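List home | Threads | Previous | Next | Log in

Re: Garnell gripper faults, run 146

> We've traced the dropped grasps to the Werer contact settings. Patch is in, 200 runs
> done in simulation, only 2 failures. I'd call it closed.
> Šimkus

I wouldn't. Both failures have the fingers stopping wide open with no error raised, and that was the original complaint. The patch made it rarer — it didn't explain it. 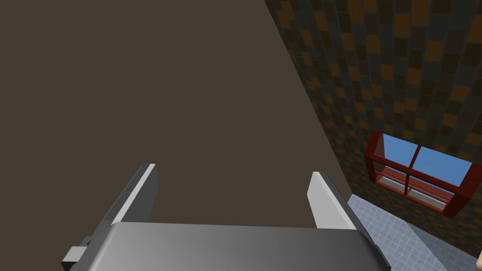

Wrist view, simulated room: fingers apart, nothing held.

The log for that run says "grasp complete". If the real arm believes that, it will carry on to the next move with an empty hand, or worse, with someone reaching in. Has anyone at Aditix checked what the stop logic does then? I'd like 40 runs with the old settings and the new logging before we close anything.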